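Forum > Manipulation > Data collection
Thread: How messy should the laundry pile be?

gripsandgripes
Started the clothes task on our two-arm cell. Plan is 400 demos of "pick one item off the heap, put it on the open side." The Firkora guide says to reset to the same pile every time. I have tried to make the same pile twice. I'd have better luck making the same cloud twice. Do you all bother?

amulberg_annie
No. Dump it, go. If every demo starts from a tidy pile you'll train an arm that only works for tidy people, who don't need one.

torque_wench
Disagree. Start narrow. We did 32 episodes with a single T-shirt before adding anything, and the policy at least reached for cloth. Our first go with a full heap mostly learned to hover and look thoughtful.

gripsandgripes
32 with one shirt sounds peaceful. What did you add next?

torque_wench
Eight more items, one at a time. Dull as paint. Worked, though.

Swanepoel
The pile matters less than the operator. Florencia Olivares ran our sessions and made everyone grab by an edge or a fold, never the middle. Before that rule we had five people and five religions. Also, are you leaving junk on the table? I would.

amulberg_annie
Junk yes. Edge rule no, not for everything. Half the time there's no edge showing and your operator spends the whole episode hunting for one. Then you've taught it to hunt.

Swanepoel
A little hunting never hurt anybody.

torque_wench
It hurts when you're the one labeling it.

gripsandgripes
Junk is staying, then: blue board, pencil, pink toy car. Wrist view and fixed view from our cell:

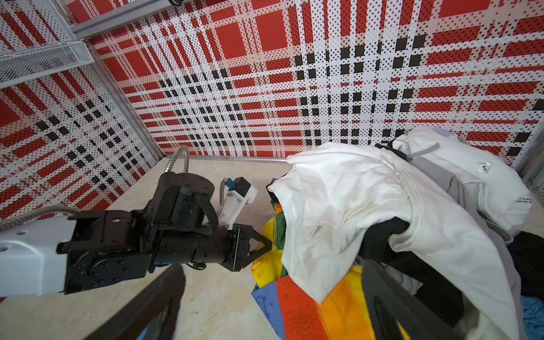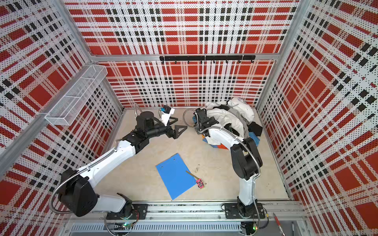
Reply from karus_fan, 18th November
Plaid walls! My eyes. Do you swap those out, or is the policy going to need a kilt?

gripsandgripes
Staying plaid for this batch. I'll do plain walls in March if anyone still loves me.

torque_wench
I'd cut that heap in half. You've got white on white on gray in there, and the printed one at the bottom is the only thing I'd trust a beginner to find.

amulberg_annie
Leave the heap alone. White on gray is what laundry looks like.

gripsandgripes
Splitting the difference: first batch small piles, the rest dumped. You can both be annoyed.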